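Chapter 4
Customer Confidentiality and the Duty of Secrecy in Retail Banking

4.1 Scope of the chapter

Chapter 3 dealt with the contract between bank and customer and with the mandates that govern payments out of an account. The present chapter takes up a second duty arising from the same contract: the duty to keep the customer's affairs secret. The duty covers the balance and the entries on the account, and also the securities held against it, the references given on opening, and any fact the bank learned while acting as banker. It begins when the bank accepts the application and continues after the account is closed.

Students should have read section 2.6 on the legal status of account records before going further. The term "customer" is used as defined there and includes the holder of a dormant account.

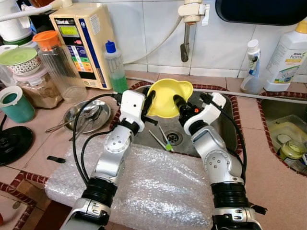 4.2 Sources of the duty

Three sources are usually cited. The first is the implied term of the banking contract. The second is statute, which in most countries adds penalties for staff who disclose without authority. The third is the bank's own code of conduct, which every employee signs and which may be stricter than the law.

The sources overlap but do not coincide. A breach of the code may justify dismissal even where no statute has been broken. A customer suing for loss will normally rely on the contract, and must show both the disclosure and the damage that followed from it. Chauvin treats the code as evidence of what the parties intended. Pal disagrees, on the ground that the customer has rarely seen it. The point is taken up again in Chapter 9.

4.3 Permitted disclosure

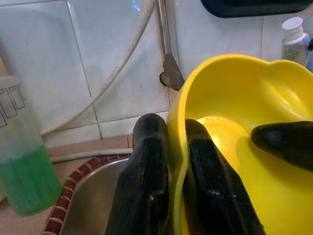 A bank may disclose when compelled by law, when it owes a duty to the public, when its own interests require it, or when the customer consents. Each head is read narrowly. A court order naming one account does not open the others held by the same person. Consent given for a credit reference does not extend to marketing by an affiliate of the bank.

Consider the Kurden branch of Laretti Bank. A clerk ran 76 account searches in one month, of which 36 had no matching customer request. No data left the building. The internal auditor nevertheless recorded a breach of the code, since access without a business purpose was itself prohibited. Whether the contract had also been breached is a harder question, and the answer turns on whether the clerk's knowledge is treated as separate from that of the bank.

4.4 Access controls

Secrecy depends in practice on who can open a record. Controls are classed as preventive or detective. Preventive controls limit access by role, so that a teller sees the balance but not the loan file.

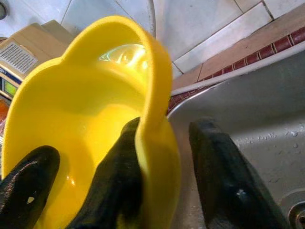

Detective controls record each inquiry and compare it with the work assigned. They are cheaper to install, but they act only after the record has been read. At Sturkeo Savings, a review of 3,641 logged inquiries led to changes in 2 staff roles and left the preventive controls as they were.

Key terms: implied term, compelled disclosure, banker's reference, role-based access, access log.

4.5 The duty after closure of the account

Closure ends the mandate but leaves the duty of secrecy in force. Records must be kept for the period set by statute, and during that period the controls described in 4.4 apply to them without change.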